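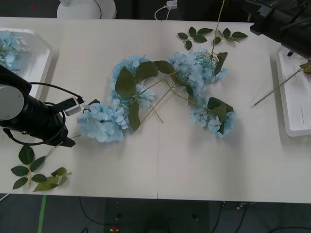
6. Recording demonstrations

The learning system copies what it is given, including your bad habits. People tend to assume that a large pile of recordings will average those out. We have seen little sign of it. A layout with crossed stems, like the blue hydrangeas between the two trays, is worth recording only if the operator decides beforehand which stem comes first and sticks to it. An operator who hesitates for three seconds over the crossing teaches the arm to hesitate there too.

Before you start

6.1 Check that both arms are homed and that the cables swing free through the full reach.
6.2 Open a new session in Bomby. Enter the operator's name and the task name exactly as they appear on the task sheet. Bomby will accept a misspelling without complaint and file it as a separate task.
6.3 Lay the flowers out by hand. Toss them a little. A tidy row is quick to record and of very little use later.
6.4 Put loose leaf sprigs on the table in at least some layouts. Real benches have them.

CAUTION: Keep hands off the table once the arms are live. The stop button halts motion but does not release the grippers.

Recording

6.5 Press the pedal once. Wait for the tone, then move.
6.6 Grip by the stem, well clear of the florets. If you catch a petal, finish the move anyway and mark the take "poor grip."
6.7 Carry one stem at a time to its tray. Two at once looks efficient – please don't.
6.8 Press the pedal again when the arms are back at rest.
6.9 Record no more than 30 takes before changing the layout.

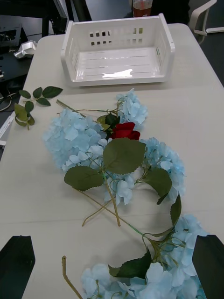
6.10 When you change the layout, change what is in it as well. Add a flower of another kind, such as a red rose among blue hydrangeas, and let leaves lie over the blooms. Check the wrist view before pressing the pedal. If a stem you plan to pick can't be found there by a person, don't expect the system to find it.

NOTE: The Hetix settings page offers "automatic quality scoring." Leave it on if you like, but do not delete takes on its advice. In our December trial at Flusside it gave high marks to 14 takes in which the gripper closed on nothing. Tihomir Dimitrov went through all 544 takes by eye and we trust his list more.

After the session

6.11 Play back the first take and the last. Compare the wrist view with the table view and look for lag.
6.12 Write down anything odd in the comments box, even if you think it can't matter.
6.13 Close the session before powering down the arms. An open session loses its final take.

Questions about rejected takes go to Tyra Myklebust. Pedal faults are covered in section 9.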